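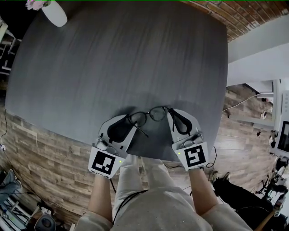 Stindthorpe library opens repair and refit bench for donated spectacles

The Stindthorpe branch library has opened a sorting and adjustment bench for second-hand eyeglasses, operating each Tuesday from 10 am in the ground-floor meeting room. The bench is run by Clovden, a local optical reuse program, and takes single-vision, bifocal and reading glasses in any condition short of a broken lens.

Clovden received 1,006 pairs in its first collection period, which closed in December. Of these, 742 were assessed as fit for redistribution after cleaning and adjustment. A further 123 were retained for parts, chiefly hinge screws, nose pads and temple tips. The balance was set aside for recycling, most of it with coating damage or lens scratches in the central viewing zone.

Program coordinator Nermina Papadopoulos said the most common fault by a wide margin was misalignment of the temples.

"People sit on them, or they take them off with one hand for ten years," she said. "The frame ends up twisted across the bridge and one lens rides lower than the other. On most metal frames it can be corrected in a few minutes. Acetate takes longer, as it has to be warmed evenly before it is moved."

Each pair follows the same sequence at the bench. The glasses are first held by both sides at reading distance, with the temples open, and viewed from the front to check that the lenses sit level. They are then placed upside down on a flat surface. Both temple tips and the top of the frame front should touch. A gap under one tip greater than the thickness of a bank card is recorded as a fault and the pair goes to the adjustment tray.

Hinges are checked next. A temple that falls under its own weight is tightened with a 1.4 mm driver, and a thread sealant is applied if the screw has backed out before. Nose pads showing green or yellow discolouration are replaced regardless of fit. Lenses are washed in lukewarm water with a neutral detergent and dried with lint-free cloth. Paper towel is not used.

Prescription is measured last, on a manual lensmeter lent by the Vitach optical workshop. Sphere, cylinder and axis are written on a paper tag tied to the bridge, along with the lens width and temple length. Progressive lenses are tagged but stored separately. They are difficult to match to a second wearer and are released only at the request of a dispensing optician.

Aiguo Jiang, who maintains the lensmeter and trains new sorters, said thin dark frames with clear lenses made up the largest single category in storage.

"They go out quickly as well," he said. "The practical problem is labelling. A dark tag string on a dark bridge gets missed, so we changed to white cotton."

The branch's former study tables have been reused for the work. Library services manager Meirion Edwards said the tops were large enough for two sorters to sit on the same side, and that the dark finish had caused some debate. Small screws in silver show up well against it, he said, while black nose-pad screws do not. A pale felt mat has been ordered for hinge work.

Storage capacity is set at 300 tagged pairs. Once that figure is reached, intake is paused until stock has been released. Papadopoulos said the limit reflected shelf space in the meeting room cupboard — four shelves, with the lowest kept clear for cleaning supplies — and would be reviewed after winter.

Adjusted glasses are sent to the Barasa community clinic, where optometrist Chepkoech Lema matches them to patients following an eye examination. Ready-made reading glasses between +1.00 and +3.00 may be collected from the library desk without a prescription. Lema said donated glasses were not suitable for children, whose lens centring had to be measured individually, or for anyone with a large difference in prescription between the two eyes.

Donors are asked to leave temples folded and to wrap each pair in cloth or tissue. Hard cases are accepted, though the bench has more than it can use at present. Sunglasses are taken if the lenses are prescription-ground. Safety glasses, swimming goggles, contact lenses and loose lenses without a frame are not accepted.

The drop-off box is beside the returns chute and can be used during library hours. Residents who want their own glasses straightened may bring them to the bench between 2 pm and 4 pm. There is no charge, but rimless and drill-mounted frames will be referred to an optician because of the risk of cracking at the mounting points.

Training for new sorters takes two sessions and covers frame alignment, hinge repair and use of the lensmeter. Enquiries can be left at the library desk for Mwanahawa Kashindye, who manages the bench roster.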